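Stapler FAQ: Loading, Jams, and Which Staples to Buy

Welcome to the supply room pages of the Telura Community Print Shop! We love a good stapler around here, and we get asked about them more than almost anything else on the shelves, so Pin-yu Tsang and I put all the answers in one spot.

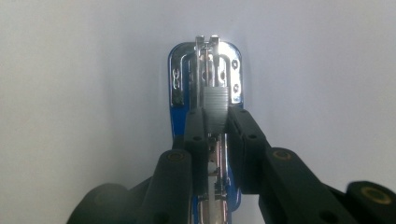
If your question isn't covered, leave a note at the front counter and we'll add it the next time we update the page.

Which staples do I need?

For nearly every full-size desk stapler, standard staples with quarter-inch legs are the right ones. They come in long glued strips and they're cheap. Mini staplers vary a lot, so check the underside or the packaging before you buy. Heavy-duty staples have longer legs and won't sit properly in a regular desk stapler, even if you can squeeze them into the channel. Please don't squeeze them into the channel!

How many sheets can I staple at once?

Most desk staplers are happy up to 20 sheets of ordinary copy paper. Cardstock is a different story: a cover, a back, and a handful of inside pages can be plenty. If the legs barely poke through on the back, your stack is too thick. Bring it over to the Engebretsen in the corner, our big floor-standing model, which goes through a fat program booklet like it's nothing.

How do I load it?

On a top-loading stapler, pull the head up and back until the channel is open. Drop the strip in with the legs pointing down, slide it toward the front, and close the head until it clicks. Some models load from the back or the front with a push button, and those usually have a spring rod you pull out first. One full strip is enough. Half strips are fine too, and I use up my odds and ends this way (very satisfying).

It jammed. Now what?

First, stop pressing! Open the head and take out the strip. Look at the front end of the channel, where the staple comes out, and you'll usually find a bent one wedged there. Pull it free with tweezers or needle-nose pliers, keeping your fingers clear of the opening. Throw out the first few staples of the strip if they look crooked, then reload and test on two sheets of scrap.

Why do my staples come out folded on one side?

Usually you pressed at an angle or let up too soon. Set the stapler flat on the table and press straight down with the heel of your hand, all the way, in one go. If it still happens, look at the anvil, the little metal plate with the grooves. On many models it turns, and it may be sitting halfway between its two settings.

What is the other anvil setting for?

This is my favorite question! One setting curls the legs inward, the regular way. The other, if your stapler has it, bends them outward so the staple is easy to pull out by hand. It was meant for temporary pinning, and it's wonderful for drafts you plan to take apart again. Li-hua Tai has been using it on her sewing patterns since November and has half the quilting group doing it now.

Can I staple a booklet down the fold?

You can with a long-reach stapler, and we have two Prundens you can borrow at the counter. Mark the fold lightly in pencil, staple from the outside, and check that both legs close on the inside crease. No long-reach at home? Swing the base of your regular stapler open, lay the booklet over thick corrugated cardboard, staple through, and fold the legs down with the back of a spoon.

Should I oil it?

Rarely, and only a tiny drop of light machine oil on the hinge. Wipe off the extra. Oil in the channel ends up on your pages, and it doesn't come out. For dust and paper lint, a dry toothbrush works great.

Is an old stapler worth keeping?

Yes, if the spring still pushes and the channel is straight! My own Flatau came out of a giveaway box and staples beautifully after one good cleaning.

Can I borrow one to take home?

Desk staplers go out for up to 4 days with your shop card. The Engebretsen stays put.

Page updated April 25, 2026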